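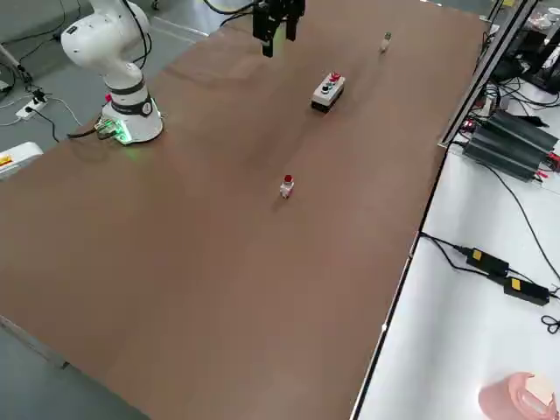
Robot arm with a green light at its base, on a brown-topped table.

KINARD NETWORK FOR FORMER MEMBERS
Minutes of the Regular Meeting of the Board of Directors
June 2, 2021
Aerts Hall, Kinard, lower level

Call to order
The Chair called the meeting to order at 6:35 p.m. A quorum was present. The Secretary recorded the minutes. Two directors attended by telephone and were able to hear and be heard throughout. One director was absent with notice.

The Chair reminded those present that the meeting was open to members of the Network and that item 6 would be taken in closed session.

1. Approval of agenda
The agenda was approved with one change. The report on the helpline was moved ahead of the report on the Uvov archive at the request of the Helpline Coordinator, who had to leave early.

2. Approval of prior minutes
The minutes of the previous regular meeting were corrected under "Correspondence" to show that the letter from the Sonudska Fellowship was received by certified mail and was answered by counsel, not by the Chair. The minutes were approved as corrected.

3. Helpline
The Helpline Coordinator presented the written report, which was accepted and placed on file. The helpline received 154 calls in the reporting period. Most callers were former members of the Sonudska Fellowship or relatives of current members. Questions about contact with family still inside the group were the most frequent, followed by questions about repayment demands for courses taken while on staff.

The Coordinator asked for direction on calls from reporters. It was the sense of the Board that helpline staff should not answer press questions, should not confirm whether any person has called, and should refer the reporter to the Chair in writing. The Coordinator will add this to the helpline handbook.

A director asked whether call notes are still being kept on paper. The Coordinator replied that paper notes are kept in the locked cabinet and shredded on the schedule adopted last year. No change was requested.

4. Uvov archive
The Archive Lead reported that 191 documents have been entered in the catalog of the Uvov archive. The greater part are staff contracts, internal bulletins and letters of expulsion donated by former members. Personal names other than the donor's are being covered before any item is opened to readers. Work on the bulletins is slower than planned owing to poor photocopies.

Counsel's written opinion on the staff contracts was distributed to directors before the meeting. The Archive Lead summarized the recommendation that the contracts be made available by appointment only and that no copies be issued until the release forms have been revised.

Moved and seconded: That the staff contracts in the Uvov archive be available for reading by appointment, and that no copies be issued until the revised release form is approved by the Board. Discussion followed. One director spoke against the motion, stating that former staff members should be able to obtain a copy of a contract they themselves signed. The motion was amended to allow a former staff member to receive a copy of his or her own contract on proof of identity. The motion carried as amended, with one abstention.

5. Conduct at public events
The Board took up the complaint held over from the previous meeting concerning remarks made on a livestream by a member of the Network. The Chair noted that the speaker did not hold office and had not been authorized to speak for the Network.

Directors discussed the draft conduct statement. The following text was adopted without objection:

"Members of the Network speak for themselves unless the Board has authorized them in writing. Members shall not follow, film at close range, or block the path of any person entering or leaving a building used by the Sonudska Fellowship. A member who is asked by a police officer to move shall do so and may raise any objection with the Board afterward."

The Secretary will mail the statement to all members and post it with the bylaws. A proposal to require a signed copy from each member was withdrawn.

6. Closed session
The Board went into closed session at 7:50 p.m. to receive advice from counsel and returned to open session at 8:17 p.m. No action was taken.

7. Fall meeting
The annual meeting of members will be held in September at Aerts Hall. Nominations for 3 director seats close 17 days before the meeting. The Secretary will confirm the room and send the notice.

8. Adjournment
There being no further business, the meeting was adjourned at 8:30 p.m.

Respectfully submitted,
Secretary of the Board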